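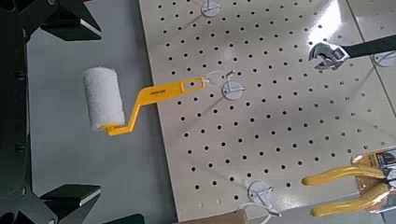

So I've got the landlord's okay to redo the hallway and I'm stuck on what to roll it with. It's a narrow old hall, lots of trim, and the plaster has more bumps than I'd like. I bought a gallon of Khoo eggshell in a color called Mirna, sort of a dusty green. My plan was to do the whole thing with a small roller, the short kind with the fluffy white cover and yellow plastic handle, and skip the big one completely. Am I nuts?

Posted by sudumard_sal, Wednesday

Search this forum Go

paintedlady70
Not nuts, but you'll be there all night! Minis are great behind a radiator or next to a door frame. On a long wall you get lap marks, and eggshell shows every one of them.

Ikhsan Wattimena
I disagree. I did a stairwell with a mini last December and it came out fine. Keep a wet edge, do one strip top to bottom, don't stop for a sandwich halfway.

paintedlady70
A stairwell with what, flat paint? Flat forgives anything.

Ikhsan Wattimena
Satin, thank you very much.

flolico_fan
Whatever size you pick, prime first. Old plaster drinks paint (mine took two coats and still looked blotchy). And pull the loose fuzz off a new cover with tape or you'll be picking lint out of your wall.

sudumard_sal
Ok, priming Saturday then. I'll try the mini on the short wall by the closet and borrow a 9 inch for the rest if it looks bad. Does the primer need sanding in between?

flolico_fan
Light sand, wipe it down, go.

Contact us | Copyright Flolico Home Forum | Back to top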